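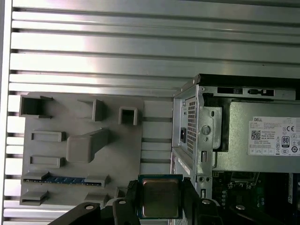 Saturday, the open computer

I woke up before seven and could not sleep again, so I took the early bus to Hovthorpe and was at the workshop when the door was still locked. Jonatan Tangen came with the key at half past eight. He had bread with him, and we ate it standing, with coffee from the machine in the corridor, which makes only one kind of coffee whatever button you press.

The Dell was waiting for us with its side panel off. I have used such computers in three different offices, and in all those years I never looked into one. From the outside it is a dull thing. Inside there is much more order than I expected. The power supply has its own corner and its own silver box with a label on it, and at the back is the grille of small square holes, where I would expect a lot of dust after some years in an office. Jonatan says that I should always begin with my eyes and keep the screwdriver in the pocket. So I looked for a good quarter of an hour and wrote the words in my notebook, English on the left and mine on the right. Chassis. Rail. Thumbscrew. Retention frame. For "choke" I found nothing that I liked, and I left the right side free.

Next to the computer, on the slatted metal wall, is the gray board with the shapes that look like ports. I like this board. The slots and the blocks are all one color, except for the blue strip with the gold contacts near the bottom, and so your eye goes there first. I touched the edge of the strip and then asked if it was allowed. Jonatan laughed and said that the order of these two things should be the other way.

We talked about the processor for a long time before we came to it. I had a wrong picture in my head. I thought that one must press it down, like a plug. He explained that the chip should lie in its place by its own weight, and the force comes only later from the frame and the lever. If you feel that you must push, then something is turned wrong and you take it up again. I wrote this sentence down and put a line under it. The pins in the socket are so thin that I almost did not want to breathe over them. One bent pin, he said, and you have lost the afternoon, or the whole motherboard.

I asked how you know which way it must be turned. He told me to look for the mark in the corner and for the small cuts in the edge, and to compare them with the socket before anything comes near to it. Then to compare again. He is a patient teacher, but he does not repeat himself, so I have to listen well. Sometimes I understand all of the words and only at home the meaning.
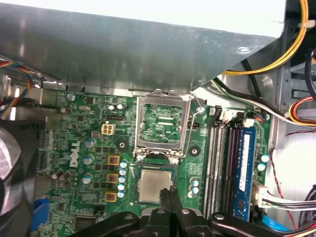 The processor just below its socket, frame open and lever up.

After this we had a pause. I walked down to the river to get some air in my head, but it was raining a little and I turned back at the bridge. I bought a bun at Lindholm and a small notebook with squares, for 123 in total, which is too much for a bun and a notebook, but it was the nearest shop and my old notebook has only 2 free pages now.

When I came back, Vojtěch Mikuš was there. He wanted only to bring back a cable, and he stayed for an hour. We spoke our own mix of languages, and I noticed how tired I had been of being careful. He told about his first computer, which his uncle had named Pidik and which stood in the kitchen beside the flour. Every part in it was changed in the end, and the family still called it Pidik. I said that then it was another computer. Vojtěch said no, it was the same one, it had always the same place by the flour.

Later I tried to draw the motherboard from memory. It went badly. I put the Dell letters on the wrong side of the socket, and I forgot completely the small light-blue capacitors in their column, although I had liked them. What I did remember was the beige connector with four pins and the three square pieces one over the other with the yellow-gold outlines. Those are the chokes. Jonatan looked at my drawing and said "it is a motherboard from somewhere." I will draw it again on Monday, with the real one in front of me.

Before we left I had to enter my hours in Zurnanance. It refused my password 2 times and then showed me a balance of 242 hours, which cannot be mine. I have not worked so much in my life, my mother would say. I wrote to the office and asked them to look at it. I used "kindly" in the letter and then took it out again, after Jonatan told me that it sounds angry. I do not understand why a kind word sounds angry, but I believe him.

On the bus home I read my list of words. Lever I knew already. Socket I knew from the wall, for lamps. It is nice that one small word can do both jobs. A woman beside me looked at the drawing for a while and asked if it was a plan of a town. I said yes, as I was too shy to explain, and then I had to sit beside her with my lie until the station.

Soup for dinner, and the rest of the bun. My shoes are drying under the radiator. Tomorrow I must call Mother, wash the blue shirt and ask Vojtěch what is our word for choke. He will surely know it.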